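Pritia Bench Cell – Builder's Guide
Section 4: Setting Up the Parts Fixture and Teaching the First Pick

By now your arm should be bolted down and homed, and you have probably been itching to let it pick something up. We understand completely! Please give this section one unhurried evening all the same. The fixture is the piece most builders want to nudge later on, and every nudge means teaching the positions over again.

4.1 Placing the fixture

1. Print the fixture base in one piece. Ravindra Uniyal's file on the project page is the current one (March 2021), and it replaces the two-part version.
2. Clean any stringing out of the slots with a small flat file. A part should slide in under its own weight.
3. Set the base on the table to the left of the computer case and tighten the T-nuts finger-tight only.
4. Jog the arm slowly over every slot with the gripper open, watching the cable as you go. When you are happy with the reach, tighten the T-nuts fully.

Note: If your table slots run the other way from ours, turn the base and choose "rotated" in the Wullutetti settings page. Everything else stays the same.

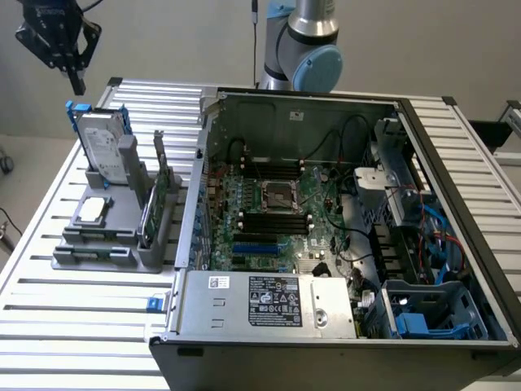 Teaching goes best when you begin with the part that forgives the most, and work toward the one that forgives the least. We start with the hard drive, standing upright in the rear slot, and we like to leave it in its carrier, with the blue plastic handles along the top. The expansion card comes next, held vertically in its narrow slot on the other side of the tall post. Leave the processor in its shallow tray until you trust your own hand on the jog buttons – it took Aishwarya Kaimal and me most of a January weekend to get there, and we had a lovely time doing it.

4.2 Teaching the first pick

1. Set the speed limit to 36 mm per second.
2. Bring the gripper above the drive, and lower it in small steps.
3. Close the fingers gently, save the point as PICK 1, then open them again.
4. Raise the arm straight up and save that point as CLEAR 1.
5. Run the pair 4 times at the same speed before you go any faster.

Caution: Unplug the computer from the wall before the arm goes anywhere near it, and keep your hands off the table while a program is running.

Caution: Never open the power supply.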